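# Gaps between planks on a light tabletop: fill, or leave alone? 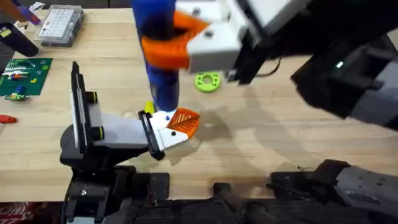 **tannin_59**
Looking for opinions on finish and seams for a light wood worktable. Species unknown, bought used, top made of planks run side by side. Current finish is a thin hardwax oil, Merora brand, two coats, applied in May. The grain is fine and runs horizontally as you stand at the table, and the plank seams are visible along the top. There are also a few tiny dark specks in the surface or on it, close to the near edge by the black mounting plate. I want a top that wipes down without trapping dust. Options I have are (a) sand back and fill the seams with tinted epoxy, or (b) leave the seams and recoat.

**kerfline**
Leave the seams. If those planks are solid wood they move across the grain with humidity, and rigid epoxy in a moving joint lets go along one side. Then you have a hairline crack that holds more dirt than the seam did. Recoat and vacuum with a brush head.

**Eluvberg_shop**
Disagree in part. Seams that are glued tight and merely visible don't need filler at all. Seams that are open need something. Run a thumbnail across. If it catches, it's open. Flexible wax filler stick works and comes out again with a plastic scraper.

**tannin_59**
Thumbnail catches on two of them, nearest the middle. The rest are flush.

**kerfline**
Then wax those two and stop there. What grit did you finish at?

**tannin_59**
161 was written on the pack, which I assume is a misprint for 160. Nothing finer after that.

**grainraiser**
Too coarse for a light top under oil. Scratches pick up grime and the whole thing goes gray in a year. Go to 220 before recoating, by hand, with the grain. I would not use 800 on bare wood as some people suggest, it burnishes the surface and the oil doesn't key.

**Eluvberg_shop**
800 is fine between coats, once the first one has cured. Agree on bare wood.

**noh_bench**
On the specks: wipe with a white cloth and mineral spirits. If they transfer, it's debris. If they stay, could be iron stain from steel filings reacting with tannin. Oxalic acid takes that out, then rinse well and let it dry overnight. Gloves and eye protection.

**kerfline**
Don't go to oxalic acid for a few specks. Spot sand.

**noh_bench**
Spot sanding leaves a dish you'll see in raking light. I've fixed enough of those.

**tannin_59**
Three came off on the cloth, one stayed. Will leave that one. Wax stick ordered, from Birasari, 99 cents plus shipping. Sanding to 220 on Saturday, then one coat.

**grainraiser**
Thin coat. Wipe off everything that hasn't soaked in after ten minutes, and lay the rags out flat outside to dry.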